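About Drimport

Contract calibration and repair of laboratory balances, weights and pipettes

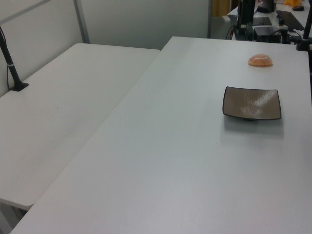

Drimport is a calibration company serving small and mid-sized laboratories. Our customers are mostly food testing labs, compounding pharmacies, water utilities and college chemistry departments. Work is done either on site or at our own bench, depending on the instrument and the uncertainty the customer needs.

The company was started by Ilse Prins, who had spent 7 years servicing analytical balances for a regional dealer. The first contract covered the weighing room of a single dairy lab. Pipette service was added later at the request of that same customer, and weight sets followed. Ilse still signs off on all procedures and handles most technical questions by phone.

Scope of work

Balances are checked for repeatability, eccentricity, linearity and sensitivity. Readings are recorded as found and, if an adjustment is made, again as left. Both sets appear on the certificate. We do not adjust a balance before taking the as-found readings, even when the customer asks us to save time.

Weight sets are accepted up to 1000 g per piece. Heavier weights are sent to a partner laboratory and carry that laboratory's certificate. Weights are held in the room overnight before comparison so that they reach the same temperature as the reference standards.

Pipettes are tested gravimetrically with distilled water at three volumes, usually 10, 50 and 100 percent of nominal. Seals and O-rings are replaced when a leak test fails. Multichannel pipettes are tested on every channel.

Records

All jobs are logged in Kamata, the records system we wrote for our own use. Each instrument has an entry by serial number, with its service history, tolerances and due date. Customers can download certificates and set their own reminder interval. The default is 30 days before the due date. Kamata was moved to a new server on March 13, 2023 – older links to certificates no longer work, but the files are all there under the same serial numbers.

Turnaround and shipping

Bench work is normally returned within 7 working days of receipt. Repairs that need ordered parts take longer, and we send a quote before starting. Please ship balances with the pan and draft shield removed and packed separately. Pipettes must be decontaminated and come with a signed form – we return unopened any box that arrives without one.

On-site visits are booked by region. The schedule for the fall opens in April and fills early for college labs.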